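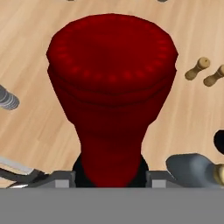

Bottle stoppers

A stopper is anything you push into the neck of a bottle or jar to close it. I've been collecting them for 12 years, so I may go on a bit! Most have a wide top to hold and a narrower stem that does the sealing (collectors I know just say "head" and "shank").

Materials

Cork is the old favorite because it squeezes down and then springs back. Glass came into its own for perfume and medicine, and the good ones were ground to fit one bottle only — swap two of them and they'll both leak. Rubber is great for vinegar, less great after a few summers in a hot kitchen. My own shelf is mostly glass, with 11 wooden ones my aunt turned on a lathe.

The Pluvgate pattern

Pluvgate was a small glass town, and its workshop books list 893 stopper shapes, which I think is wonderful. Omar Tannous copied the lists out by hand and let me borrow them one July. The Majali shape is my favorite, short and fat with a flat top, and it rolls off every table I own.

Care

Stuck glass stopper? Warm the neck with a cloth dipped in warm water, wait five minutes, then twist gently. A drop of oil around the rim helps too. Please don't hit it with a spoon (I did, once, and I miss that decanter). Dry the stem before you put it back, and store bottles you aren't using with the stopper out.

See also: Corks, Decanters, Jar lids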